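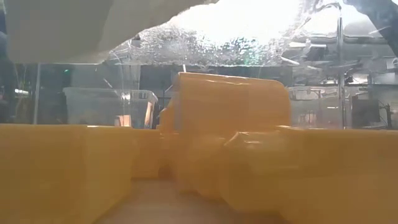
Orange blocks - same set or two sets sold as one?

Print this thread | E-mail this thread

bracken_hill wrote:
I've been offered a second-hand lot of Rinderska blocks and I'd like some less excitable opinions than the seller's. She is calling it a complete single-colour set in "harvest orange". To my eye the tall one is a proper orange and the long low ones are closer to mustard, or whatever you'd call a yellow that has given up. Smooth, a bit shiny, edges softened off. Nice enough. She wants $200 and says the colour difference is "just the light".

I have heard "just the light" about cars, carpet and a lounge suite, and it was the light once.

My niece's two are the intended users. They will build a tower and knock it over, so I'm not after a museum piece, but at that price I don't want leftovers from different boxes either.

7 Jun 2026

- - -

mopoke wrote:
It can be the light. Glossy orange is a shocker for it. Put a block flat on a pale floor near a window and the front will go brown at one end and gold at the other while the top looks nearly white in places. Turn it round and you've got a different block.

Doesn't mean she's right, only that you can't hang her on colour.

- - -

tinshed wrote:
$200 for blocks. They're blocks. Offcuts, sandpaper, a tin of orange enamel, done before tea.

- - -

bracken_hill wrote:
@tinshed I've seen what I do with offcuts and sandpaper. So have the neighbours.

@mopoke Fair, and I did turn them over at her place. The tall one stayed orange whichever way I held it. The low ones changed a fair bit. That bothered me more than if they'd all changed.

- - -

Kumiko Aoki wrote:
I bought Rinderska for the toddler room where I work and I've handled rather a lot of it. The older boxes came in two oranges on purpose. The longer base pieces were the yellower one and the uprights were the stronger one. I can't prove that from a catalogue, I only know that two boxes bought from different shops had the same split. So it could be one set and the seller has simply described it badly.

What I would check is fit. Stand a tall one behind two of the long ones and run a finger along where they meet. If the bases rock, somebody has mixed them.

- - -

gumnut_ute wrote:
Not convinced by the "on purpose" theory. Two boxes isn't much to go on. Could just as easily be the same bad batch landing at two shops in the same year. Manufacturers love a story about why the colours don't match, and the story usually arrives after the blocks do.

- - -

Kumiko Aoki wrote:
I didn't say it was much to go on. I said what I had. If it were a bad batch I would expect the shades to be scattered through the shapes and they weren't.

- - -

gumnut_ute wrote:
Unless each shape was coloured in its own run, in which case a bad batch would hit one shape and leave the others alone. I'm not having a go, I just think we've got one observation and two explanations.

- - -

mopoke wrote:
That's fair to both of you. Bracken, did she have the box?

- - -

bracken_hill wrote:
No box. She had a "certificate", meaning a sheet of paper in a plastic sleeve saying the set is one of 1,000 and this is number 817. Nothing on the blocks themselves to match it. I asked how a block set without a number on it could be number 817 and she said the number was on the certificate.

- - -

tinshed wrote:
I've got a certificate here says I'm the Duke of Ballarat.

- - -

Roksolana Levchenko wrote:
I would put the certificate out of your mind entirely. I restore and resell wooden and composite toys, and I've had plenty of these sheets through with lots that clearly didn't belong to them. Paper travels. People put it in whichever box has room. It may be perfectly sincere on her side.

Things that do tell you something:

Wear on the corners. A set that has lived together gets knocked together, so the corners ought to be about equally tired. One crisp piece among soft ones is a replacement. Mind you, some of the Rinderska shapes are rounded on one top corner and left square on the other, so compare like with like before accusing anything.

Sheen. Look along the top edge at a low angle. A refinished block gives a wavy line of light, and a factory one is generally straighter. I say generally. I've been caught.

Weight in the hand. You don't need scales. Pick up two of the same shape, one in each hand, eyes shut.

- - -

gumnut_ute wrote:
The low-angle trick I'd take with a grain of salt too. Any soft-edged block will give you a wobbly highlight if the edge was rounded by hand, and you'd be calling original finish a respray. What are you comparing it to?

- - -

Roksolana Levchenko wrote:
To the other blocks in the lot. One wavy edge means very little. One wavy block in a straight-edged set means I ask questions.

- - -

gumnut_ute wrote:
All right, that I'll accept.

- - -

pram_lane wrote:
Can I ask a different question, are they any good to play with? We had the Dustness ones and they looked gorgeous on the shelf and slid off each other like wet soap. Anything above knee height was over before the kid let go. The glossy finish was the whole problem. My son went back to a shoebox of old mismatched ones from the op shop and never touched the Dustness again.

- - -

mopoke wrote:
Seconding this. Shiny looks clean and is easy to wipe down but it's a mongrel for stacking. A rug underneath makes it worse, on a hard flat surface they're okay.

- - -

Kumiko Aoki wrote:
Ours stack adequately. The slanted-top pieces are a nuisance, because nothing will sit on them and the children all want to put something on them. There is a row about it most mornings. But the big flat ones are steady and the little ones can get both arms round them. I wouldn't call them slippery. Slightly less grip than bare timber.

- - -

pram_lane wrote:
"Adequately" for $200 though.

- - -

Kumiko Aoki wrote:
I wouldn't pay that either, to be clear. Work paid for ours.

- - -

tinshed wrote:
Before tea, I'm telling you.

- - -

wattle_and_daub wrote:
A word about enamel from a tin, seeing it's been recommended as if it were tomato sauce. If there's anyone under three in the house the blocks will be chewed. Check the tin says it's suitable for toys, and let it cure for as long as the label asks, then longer. I did a batch in November for my grandson and they were still tacky enough to pick up dog hair at Christmas. Looked like caterpillars.

Same goes for second-hand, I suppose. If it's been refinished, you don't know with what.

- - -

bracken_hill wrote:
That's the bit I hadn't thought about and it's more persuasive than the colour. If the low ones have been redone by some previous owner, I've no idea what's on them, and the smaller child puts everything in her mouth including the cat's tail.

I'll go back and do the finger test and the eyes-shut test and ask straight out if they've been painted.

- - -

mopoke wrote:
Don't ask "have they been painted", she'll say no. Ask "what did you use on them".

- - -

Roksolana Levchenko wrote:
Please don't do that, it's a rotten trick and people get rattled and say anything. Ask plainly.

- - -

mopoke wrote:
Works a treat on used cars.

- - -

bracken_hill wrote:
Back. I asked plainly. She bought the lot from a deceased estate through Fitzsimmons and has had it in a cupboard, so she doesn't know. Credit to her for saying so, although it would have been good to hear it before the harvest orange speech.

Finger test: the bases didn't rock. Eyes shut: two of the long ones felt the same to me, but I'm not sure I'd have noticed if they hadn't. Corners all similar. Edges, I looked along them until her husband came out to see what I was doing and I still couldn't tell you.

So Kumiko could be right. It could also be what gumnut said. I've offered $90 without the certificate and she's thinking it over.

- - -

gumnut_ute wrote:
Ninety's reasonable if you're happy to keep them from the little one until you know what the finish is. I still reckon batch variation.

- - -

pram_lane wrote:
Ninety's still a lot for something they'll use as a garage.

- - -

Kumiko Aoki wrote:
If you do get them, would you tell me if the slanted ones are the stronger orange or the yellow? Ours are all the stronger. I'd like to annoy gumnut with a third set.

- - -

gumnut_ute wrote:
Three still isn't much to go on.

- - -

bracken_hill wrote:
She's come back at $120 and says that includes the certificate. I've told her ninety and she can keep the plastic sleeve as well. Will report.

Related threads
Reken stacking arches, has anyone had the paint lift?
Dustness: returns refused, what now
Storing big blocks without a dedicated cupboard
Best flat surface for building in a carpeted house
Buying from estate lots, what to ask

This site uses cookies to remember your login and your place in a thread. By continuing to browse you accept their use.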